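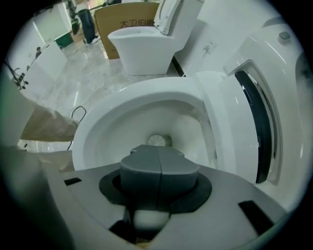 Daswood Water Saving Scheme: Progress Report
21 March 2022

Where we stand

The grant pays for low-flush toilets in rented homes in Skikgate. The target is 700 homes by September. So far 399 have been fitted. On paper that puts us past halfway, and the last report made a good deal of it. I would be more careful. The homes done first were the easy ones, ground floor flats with newer pipes and tenants who answered the letter. The rest are older and further apart.

Savings

Ranberg, who supply the units, claim each home will save 2,000 gallons a year. I have not seen meter readings that back this up. The readings we do have cover one winter quarter, when some of the flats stood empty for part of the time, and an empty flat saves water whatever toilet is in it. Until we have a full year I would ask you not to repeat the supplier's figure in anything public.

Tenants have also told us they flush twice. If that is common, much of the gain is gone. The survey didn't ask about it. The next one will.
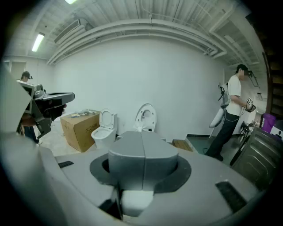
Contractor

Dramani took over the fitting work after the first firm pulled out. They have been on time, mostly. Their invoices arrive late and bundle labor with parts, so I can't tell you what one home costs. We have asked for separate lines 2 times and are still waiting.

Spending

We are inside the budget, but only because the tenant advice visits were put off. That money is still owed to the work and shouldn't be counted as a saving.

What we ask of you

Please hold the second payment until the meter readings for the spring quarter are in. We would also like the end date moved. September looks unlikely to me, and I would sooner say so now.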